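What the second arm is going to cost us

Posted in Workshop, Money | Print this page | E-mail this to a friend

I said in June that I would put the budget up once it was settled. It is mostly settled, so what follows is how we got there, including the parts where I changed my mind.

The short version is that we have 2000 pounds to spend between now and the end of the financial year, and we are spending it on a second arm, one gripper and a wrist camera. We are not buying a mobile base. I know several readers were hoping for the mobile base.

What we have now

The Coltudness workshop has one arm, a Plinau, bought second-hand before I started keeping this blog. It does household jobs - picking things up off the floor, putting shopping away, moving bags from one place to another. The work is slow and the arm is fine at it. The trouble is that everything stops whenever it needs attention. When the wrist cable went in the spring we lost the best part of a month waiting for a part that cost less than the postage.

So the first question was whether to spend the money on making one arm more reliable or on having two. I went back and forth on this. A full service with new bearings and a new cable set would have used up a third of the budget, and at the end of it we would still have had one arm. In the end I decided that a spare that also does work is worth more to us than a better single one.

The quotes

I asked for 3 quotes. Flestura sell a new arm that would have fitted our mounts, but the price was for the bare arm, with the controller listed separately on the second page. With the controller and delivery it came to more than we had. They were polite about it and offered to split the invoice across two years, which our rules don't allow.

Hyvönen had a refurbished one in stock with the controller included and 60 days' cover on parts. I would have liked longer. I asked, and was told longer cover was only for new units. The third quote was for another Plinau, older than ours, with no cover at all. It was the cheapest, and I did think about it for a weekend on the grounds that the spares would be shared. Then I looked at how hard it had been to get one cable and stopped thinking about it.

We have gone with Hyvönen. Delivery is on a Wednesday, and I have to be there to sign because it comes on a pallet.

The things I forgot

This is the section I would have found useful a year ago. None of these were on my first sheet.

Power. The corner where the second arm is going has one double socket, already used by the first arm and the computer. An extension lead will not do for both controllers, so we need an electrician for half a day.

Mounting plate. The refurbished arm has a different bolt pattern. A plate from the local metal place is not expensive, but they want the drawing a fortnight ahead.

Storage. Recordings from the wrist camera take up far more room than I had allowed. I have added two more drives, and I suspect I will be adding two more after that.

Things to pick up. It sounds silly, but we get through a lot of bags, boxes and packets. They tear and crumple and after a while they no longer behave like the ones you get from a shop. I used to pay for these out of petty cash. They now have their own line, 60 pounds for the year, and I expect to use all of it.

Insurance. A phone call and a small increase. Do it before the delivery and get it in writing.

The wrist camera

I nearly left this out to save money. There is already a camera on a stand that sees the whole floor area, and I thought the wrist view could wait until next year. What changed my mind was going back through the recordings we have from the first arm and asking which ones I would miss. The stand camera tells you where everything is. The wrist camera tells you what is going on in the last few inches, and most of our problems are in the last few inches.

It does have limits, and the budget should take them into account. Soft plastic is the worst of it. When a bag is right up against the lens and moving, the floor tiles beside it stay reasonably sharp, veins and grout and all, while the lettering on the bag goes to a red and white smear. 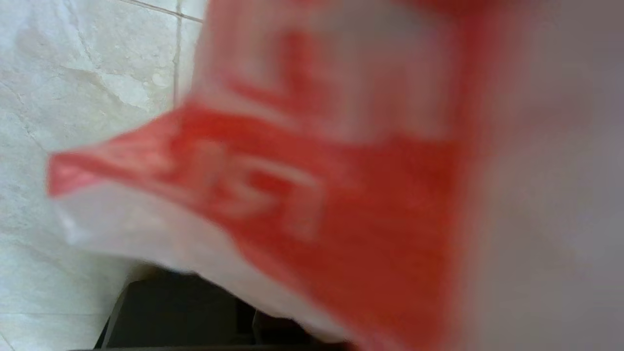
Choosing the camera

I looked at three things when comparing cameras: how close it can focus, how short an exposure it can manage in ordinary room light, and whether the cable comes out at the side or the back. The last one matters more than I expected. A cable out of the back catches on our gripper housing when the wrist turns over.

A faster camera needs more light, so I have also put in two plain LED panels. They are the dull flat sort you find in offices. I priced up the photographic ones and could not justify the difference.

What is left over

Not much. I have kept a small amount back for postage and for whatever I have forgotten this time. If it is still there in the last month it will go on a spare cable set for the Plinau - I would like to have one on the shelf before we need it.

The mobile base goes on next year's list. It would need its own charger and a clear run of floor, and we would have to move the shelving, so even a cheap one would not be cheap for us. If anybody has run one in a small room on hard tiles I would be glad to hear how the wheels have worn.

I will post again when the pallet has arrived and the plate has been drilled.

Print this page | E-mail this to a friend

Recent posts
Replacing the wrist cable on the Plinau
Keeping a parts list you can read a year later
Why we moved the workbench
Labels for drives, again
Coltudness open afternoon: what to bring

Contact | Copyright the author, all rights reserved | Back to top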